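Right, I've been promising this for ages so I'm going to do it as a thread. How I learned to bake sourdough after two years of producing doorstops. Get a cup of tea, it's a long one

Background: I got my starter from Dilani Munshi, who used to sit opposite me at work and brought it in wrapped in a tea towel like a sick hamster. She told me to feed it and not to panic. I fed it and panicked

It has a name, it's called Darkgate. I was going through a phase. My other half refuses to say it out loud and calls it "the jar"

First loaf: flat. Second loaf: flat and also burnt. Third loaf I forgot the salt, and if you've never had bread with no salt in it, it's like eating the idea of a cardigan

Everyone online kept saying "it's your oven" so I bought an oven thermometer. It was a bit my oven! Mine runs cool at the back by a good margin. But fixing that only got me a darker doorstop

Then I blamed the flour. I did the whole tour, supermarket strong white, posh stoneground, a bag from a mill shop on holiday in January that cost more than my lunch. The posh one did taste better. Still flat though

The person who sorted me out was Sunil Sivakumar, who some of you know from the allotment lot. He came round, looked in the jar, sniffed it and said "this is starving". I was feeding it once a week out of the fridge and then using it the same morning. Poor Darkgate

So, what I do now. Out of the fridge two days before I want to bake. Feed it morning and night. By the second evening it should be doubling and smelling like yoghurt and apples. If it smells like nail varnish, feed it again and wait another day
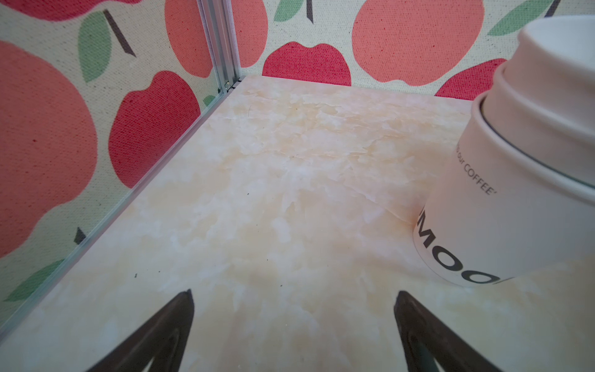

And I feed it a lot more than I used to. One spoon of old starter, then 100 grams flour and the same of water. I used to keep half the jar back out of pure sentiment, and there wasn't enough fresh food in there for it

The other thing is the fridge overnight. I shape the loaf, pop it in the basket (a colander with a tea towel in it, I'm not made of money), cover it and leave it in the fridge for 10 hours or so. Much easier to score when it's cold and you can have your bread at breakfast like a smug person

Scoring! I use a razor blade held in a clothes peg. Please be careful. One long slash, a bit off centre, deeper than feels polite. My early ones were little scratches and the loaf just burst out of the side wherever it fancied

Lid on for the first half of the bake, lid off for the second. Cast iron pot if you've got one. Tania Debnath does hers in an old roasting tin with another one upside down on top and hers come out better than mine, which I'm choosing to be fine about

Then you have to leave it alone till it's cool. I know. I KNOW. I have never once managed the full time. But if you cut it hot it goes gummy in the middle and you'll think you've got it wrong when you haven't

A few people asking about discard. Pancakes, mostly. Crackers if I'm organised (mix it with melted butter and seeds, spread it very thin, bake till it snaps). Crumpets once, which stuck to the rings so badly I had to soak them for two days

And for whoever asked about rye, I've no idea, sorry! I put a spoonful in the starter when it's sluggish and that perks it up, but a full rye loaf is beyond me. Ask Mizanur Munasinghe, his are like bricks in the good way

If you're near me and want a bit of Darkgate, shout, there's always loads going spare. Bring your own jar with a lid, and don't screw the lid on tight on the way home. Sunil did. His car smelled like a brewery for a week

Oh and someone's just messaged to ask if you can use water straight from the tap. I do. Ours is really hard and it doesn't seem bothered. If yours smells strongly of swimming pool, leave it out in a jug overnight first

Loaf for tomorrow is in the fridge now, will post the crumb if it's decent and say nothing at all if it isn't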